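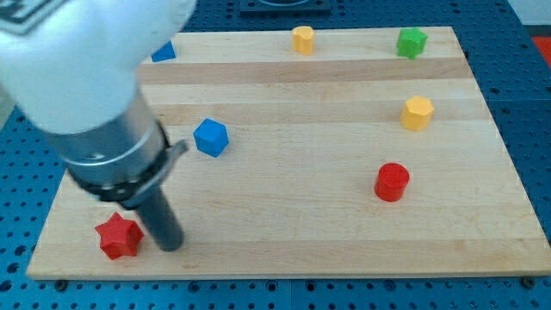
Vega Zabala wrote:

> The top anchor at Dalsgaard is two bolts joined with a single length of chain, and the lower hanger moved under my fingers when I clipped it. We backed it up with a sling to the tree and rapped off four at a time through the one ring. Is the ring good for another season, or should we bring a replacement in July? Also, does a 60 m rope get you down from the second station?

Vega,

Replace it. A hanger that turns by hand may only want the nut snugged up, but if the stud turns with it the bolt is finished and a new ring won't help. Bring a 17 mm spanner and check which one you have before you load anything.

On the chain: with both bolts on a single length, the load is shared only if the ring hangs at the midpoint. The last time I was up there it sat well toward the left bolt, so the right one was doing very little. Two separate chains meeting at a pair of rings is what we used on Unach, and the grey gneiss is the same on both.

A single 60 doubled will not reach the ground from the second station. It leaves you on the grassy ledge, more than 3 metres short, and the ledge is greasy until mid-morning. Tie two ropes, or stop at the intermediate station on the Waner side. Knot the ends either way.

Florencio Moya has the drill and 7 spare hangers. Soledad can tell you whether the Rendura gate is open — the road was washed out below the second culvert.

Roos Van Acker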